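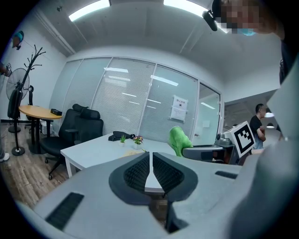 Wamum 手持夹爪使用手册 › 第 4 章 现场设置与采集规范

4.1 适用范围

本章规定使用 Wamum 手持夹爪进行示教数据采集时的现场布置、标记设置、操作动作、人员行为和数据处理要求。夹爪的装配、充电和固件升级见第 2 章,机械臂侧的回放与安全联锁见第 6 章。

本章适用于固定工位和临时工位。多人在同一房间内同时采集时,除本章外还应执行附录 C 的并行作业规定。Gorkbridge 对现场另有书面要求的,按较严者执行。

本章中“应”表示必须执行,“宜”表示推荐执行,“可”表示允许。标有“注意”的段落涉及人身或设备安全,标有“说明”的段落只作补充。

4.2 术语

操作员:手持夹爪完成任务动作的人员。

记录员:在 Gagnon 软件中开始、停止和标注片段的人员。单人工位由操作员兼任。

片段:从一次开始指令到一次停止指令之间的全部数据,包括图像、位姿、夹爪开度和时间戳。

工作面:任务物品放置和移动的平面,一般为桌面。

标记:黑白方块图案的基准标记,用于定位和校验。夹爪上、机械臂附近和工作面上的标记使用不同的编号段,不得互换。

任务单:规定物品、初始状态、目标状态和允许动作的文件,编号写入每个片段的文件头。

4.3 现场检查

在夹爪通电之前按下列顺序检查:

1. 确认任务单版本与 Gagnon 中加载的版本一致。版本不一致时以任务单发布页为准,更新软件端后再继续。

2. 清理工作面。任务物品和任务单列明的陈设物可以保留,其余物品移出操作员的手臂活动范围。盆栽、纸张、笔记本等如作为背景陈设,应登记在现场记录的“陈设”一栏,同一批次内不得增减。

3. 检查照明。工作面中心的照度应不低于 500 lx。用照度计在物品初始位置测量,读数记入现场记录。测量时操作员站在正常工作位置,使身体遮挡计入读数。

4. 检查反光。玻璃隔断、白色光面桌面和顶灯组合时容易产生条状反光。能放下百叶帘的应放下,叶片角度在批次内保持不变。

5. 检查气流。布料、纸张类任务进行时,朝向工作面的风扇应关闭或转向。

6. 检查地面。线缆沿墙或桌腿走线,垂落的线缆和插头应固定。带脚轮的座椅推至工作面以外,或锁定脚轮。

7. 检查通道。工作面边缘到最近固定障碍物的净距应不小于 597 mm。衣帽架、落地扇、储物箱等可移动物件按固定障碍物计算。

说明:597 mm 为 Wamum 附带定位杆的全长,可直接用定位杆量取,不必另备卷尺。定位杆两端的橡胶帽应装齐,缺帽时量得的结果偏小,不能用于验收。

注意:机械臂与采集工位同处一室时,机械臂应处于断使能状态,急停按钮按下并挂牌。只在软件中暂停程序不满足本条要求。

4.4 标记设置

1. 从标记盒中取出与工位编号对应的一组标记,核对背面编号。

2. 检查标记表面。有折痕、油渍、缺角或明显反光的标记应停用,装入“待销毁”袋,不得放回标记盒。

3. 安装夹爪标记。标记底面与安装座贴合,四角无翘起,锁紧后用手指轻推,标记不应转动。

4. 安装环境标记。环境标记可用平面板或立方体载具,载具应置于稳固的表面。操作员在整个动作范围内应能保持至少一个环境标记不被手臂和物品遮挡。

5. 在 Gagnon 的“标记”页点击“识别”。列表中的编号应与现场记录一致,状态应全部为“有效”。

6. 将夹爪置于校验位置,保持静止,点击“校验”。校验未通过时按 4.9 处理。

标记安装完成后,不得调整其角度或高度。确需调整时,应结束当前批次,重新执行第 5 步和第 6 步,并以新批次号继续。

4.5 夹爪检查

1. 目视检查两指内侧的橡胶垫。纹路应清晰,垫片边缘不得翘起,纹路间不得夹有纤维或碎屑。

2. 缓慢开合夹爪,全行程内应无卡滞和异响。两指闭合时应对称,指尖错位超过一条纹路宽度的,停止使用并送修。

3. 检查壳体通风口,应无遮挡。不得用胶带、标签或线缆扎带覆盖通风口。

4. 用无尘布擦拭镜头。不得使用含酒精量高的湿巾,以免损伤镀膜。

5. 在 Gagnon 的“夹爪”页执行零点归位。归位时指间不得有物品。

6. 确认存储余量。每个工位开始前应有容纳 300 个片段的空间,余量不足时先导出再采集。

注意:夹爪张开时,手指不得伸入两指之间清除异物。应先断电,再用随附的塑料镊子夹出。

4.6 采集操作

4.6.1 准备

操作员双脚站稳,任务物品位于身体正前方。腕带套在手腕上并收紧。长发束起,宽松袖口卷至前臂中部,胸前的挂绳和工牌收入衣内或取下。

佩戴头戴设备的操作员应先完成设备自身的边界设置,再拿起夹爪。头戴设备的线缆或电池包不得垂到工作面上。

4.6.2 单个片段

1. 按任务单摆放物品至初始状态,双手离开物品。

2. 夹爪移至起始位置,两指张开,保持静止至提示音响起。

3. 记录员发出“开始”口令并点击“开始”。单人工位使用夹爪按键启动,长按至指示灯变为常亮。

4. 以平稳速度接近物品。接近过程中不得甩动或急停。

5. 闭合夹爪,确认物品夹持到位后再提起。

6. 完成任务单规定的动作,将物品放置至目标状态。

7. 张开夹爪,退回起始位置并静止。

8. 记录员点击“停止”,在标注栏选择“成功”“失败”或“作废”。

失败片段应保留。不得因动作不美观而将成功片段改标为失败,也不得为补足数量而将失败片段改标为成功。

4.6.3 软性物品

毛巾、擦拭布、手套等软性物品按以下补充要求执行:

a) 夹持点选在布料的褶皱或边角处,夹入深度不宜超过橡胶垫的有效长度。

b) 提起后若布料垂在壳体开口处或搭在前缘上,不得用另一只手拨开。动作可以继续的照常完成,不能继续的停止片段并标为“失败”,备注填写“物品搭壳”。

c) 布料遮住镜头大部分视野的,片段仍可保留,但应勾选“遮挡”。

d) 有脱线的布料,应在片段之间检查线头是否缠入指根。发现缠绕时断电处理。

e) 每次初始状态的堆叠方式应有变化,变化范围以任务单的示意为准。除任务单要求外,不得每次折成相同形状。

f) 超细纤维布容易在橡胶垫上留下绒毛。每完成一组,用毛刷沿纹路方向清理。

4.6.4 盆栽与易倾物品

带盆植物作为任务物品时,只允许夹持花盆,不得夹持枝叶和花朵。盆土应预先压实,移动高度以刚好越过工作面障碍为限。作为陈设物的盆栽不得被夹爪或手臂碰触,碰触后应复位并将该片段标为“作废”。

4.6.5 休息与轮换

连续采集 4 组后应休息,或与记录员轮换。休息期间夹爪放入支架,不得指端朝下立放在桌面上,也不得搁在座椅上。轮换后由新操作员重新执行 4.5 的第 2 步和第 5 步。

操作员感到手腕、拇指根部不适时,应立即停止,不受组数限制。

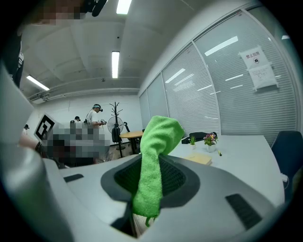
Rosaire Grewal 在本章修订意见中写道,4.6.3 的 b) 项执行起来最容易走样,操作员看到布料搭在壳体上,会下意识用左手去理一下,片段照样标成“成功”,到训练阶段机械臂并没有第二只手可用。意见建议在 Gagnon 的标注栏中增加“外手介入”选项,并把这类片段与普通失败分开统计。

该建议已采纳。自本版起,标注栏设“外手介入”复选框。任何未持夹爪的手、前臂或其他人员的手在片段进行中接触物品的,均应勾选。勾选后片段自动归入单独目录,不计入成功率。手臂只进入视野而未接触物品的,不需勾选。

同一份意见还提到,记录员与操作员由同一人兼任时漏标较多。本版对此未作强制规定,单人工位宜在每组结束后回看该组全部片段,再提交标注。

4.7 人员与隐私

1. 采集开始前,应告知房间内所有人员镜头的位置和大致朝向。未同意入镜的人员应退至视野以外,或安排在其他时段作业。

2. 观摩人员应站在通道以外,不得在工作面对侧来回走动。

3. 背景人员的面部应在导出前模糊处理。Gagnon 的自动处理结果须由记录员逐段复核,重点检查画面边缘、近处和玻璃反光中的面部。

4. 屏幕、证件、白板、快递单和纸质通知中的文字,可能含有姓名或内部信息的,按同样要求处理。

5. 场所设有拍摄限制的,应在进场前取得该场所管理方的书面许可,许可编号填入现场记录。口头同意无效。

6. 个人手机不得用于拍摄采集现场。现场留档照片使用工位配备的设备拍摄,并与片段数据一并管理。

7. 未经模糊处理的原始数据只能保存在工位本地盘和 Cistthorpe 的受控存储中,不得通过即时通信软件、个人邮箱或公共网盘传送。

说明:音频默认关闭。任务单要求录音的,应在告知内容中单独列明。

4.8 结束与导出

1. 停止全部片段,关闭夹爪电源,放入支架。

2. 在 Gagnon 的“批次”页点击“结束批次”,核对成功、失败、作废和外手介入的数量,与现场记录逐项比对。

3. 执行模糊处理并复核。复核人签名栏不得由操作员本人代签,单人工位由次班人员复核。

4. 导出至受控存储,等待校验和比对完成。比对完成前不得拔出存储盘或关闭软件。

5. 清洁橡胶垫和壳体,检查标记后放回标记盒。

6. 恢复现场,解除机械臂挂牌。解除挂牌须由挂牌人本人执行。

现场记录与批次数据同期保存。作废片段的原始数据在批次验收后删除,删除记录应保留。

4.9 常见异常

现象:标记状态显示“间断”。
处理:检查遮挡和反光,清洁镜头,重新识别。仍为“间断”的,更换整组标记,不得只更换其中一枚。

现象:校验未通过。
处理:确认夹爪静止并重试一次。再次失败时检查安装座是否松动,锁紧后重新归零。第三次失败应停用该夹爪,填写故障单。

现象:夹爪开度读数在闭合状态下不为零。
处理:检查指间和指根是否有纤维、碎屑。断电清理后执行零点归位。

现象:位姿轨迹出现跳变。
处理:将该片段标为“作废”,检查环境标记载具是否被碰动。载具有移动的,自上一次校验通过以后的片段全部列入待查。

现象:图像忽明忽暗。
处理:关闭自动曝光,按 4.3 第 3 步重新测量照度。顶灯频闪引起的,在“相机”页选择与当地电网对应的频率。

现象:壳体发热并有降速提示。
处理:停止采集,断电静置。确认通风口未被布料或手掌遮住。提示消失前不得重新上电。

现象:导出时校验和不一致。
处理:保留本地数据,重新导出。连续两次不一致的,更换存储盘并通知数据管理人员。

4.10 记录表格

现场记录使用表 C-2,故障单使用表 C-5,入镜告知书使用表 C-7。表格中不适用的栏目填“无”,不得留空。手写更正应划线并签名,不得涂改。

表 C-2 的旧版没有“外手介入”一栏,库存旧表可用至 12 月,使用时将数量写在备注栏。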